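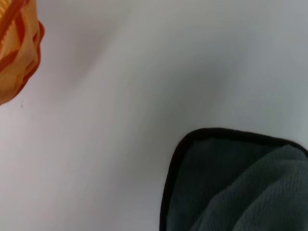

Como testar se um robô já dá conta de guardar um pano

Eu dobro roupa mal. Sempre dobrei. Então, quando a Signe Wallin me chamou pra passar umas tardes com um robô de dois braços tentando fazer tarefas de casa, fui correndo, com a esperança meio boba de voltar aposentado da área de serviço! Não voltei, mas aprendi a montar um teste simples, e é ele que eu conto neste texto, pra quem tem acesso a um robô parecido no laboratório, na escola ou na oficina.

1. Escolha uma tarefa chata e pequena

Nada de "arrumar a cozinha". A minha foi: pegar o pano cinza, dobrar, colocar na cestinha laranja. Uma pessoa faz isso falando ao telefone. Para a máquina são várias tarefas grudadas uma na outra (achar a borda, pegar uma camada só, levantar, alinhar, soltar no lugar certo), e cada uma pode dar errado de um jeito diferente.

2. Limpe a mesa

Superfície clara, lisa, só com o que entra no teste. Eu queria deixar uma caneca e umas chaves pra ficar mais "vida real", e o Gitau Kioko, que já apanhou bastante disso, me convenceu a largar mão. Primeiro o fácil. A bagunça entra depois, um objeto por vez.

3. Comece com o pano amarrotado

Pano esticado é trapaça. Jogue na mesa de qualquer jeito e deixe como caiu. O amontoado esconde os cantos, e uma dobra pode parecer borda. No nosso caso o pano tem um debrum escuro em volta, o que ajuda bastante a enxergar o contorno. Se o seu for todo de uma cor só, conte com mais tentativas perdidas.

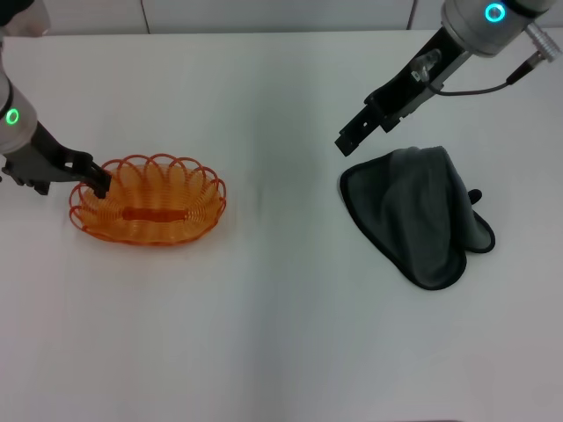
E deixe os dois braços participarem desde o começo, mesmo que um deles só segure a cesta. Eu achava frescura. Aí tentei dobrar o pano em casa com uma mão nas costas (tente, é humilhante) e mudei de ideia na hora. Cesta leve escorrega quando alguma coisa encosta nela, e uma garra na borda resolve boa parte do problema. Só cuidado com a força: cestinha vazada entorta fácil e, depois de torta, o teste já é outro.

4. Decida antes o que é "feito"

Escreva num papel. O nosso dizia: pano inteiro dentro da cesta, cesta em pé, ninguém encostou em nada. Sem essa regra a gente começa a ser bonzinho com o robô, e eu fui, várias vezes. Uma pontinha pra fora conta? No nosso papel, não contava.

5. Repita até enjoar

Fizemos 272 tentativas em 3 tardes de janeiro. Parece muito, mas o pessoal da Filitz, que montou um teste parecido, só se deu por satisfeito com 740. Anote também onde parou cada falha. "Não conseguiu" não serve pra nada na semana seguinte; "pegou duas camadas" serve muito.

6. Mude uma coisa só

Outra luz, outro pano, a cesta do outro lado. Uma de cada vez, por favor! Eu troquei o pano e a posição da cesta no mesmo dia e perdi uma tarde inteira sem saber qual das duas mudanças tinha atrapalhado.
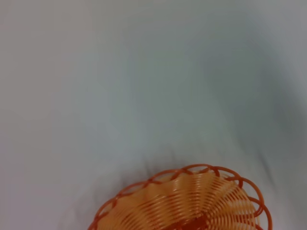
Então já dá pra comprar um robô que guarde a roupa da casa?

Por enquanto eu não compraria. Com mesa limpa, objetos conhecidos e alguém por perto, dá pra chegar a um resultado que anima. Numa casa com criança, gato e meia sem par, ainda falta bastante. Na oficina a conversa é outra, porque lá a peça costuma vir sempre igual e no mesmo lugar, e panos são raros.

Se você montar o seu teste, me conte nos comentários qual pano usou e em que passo ele travou. O próximo da minha lista é toalha de rosto, que é mais grossa e, segundo a Signe, bem mais teimosa.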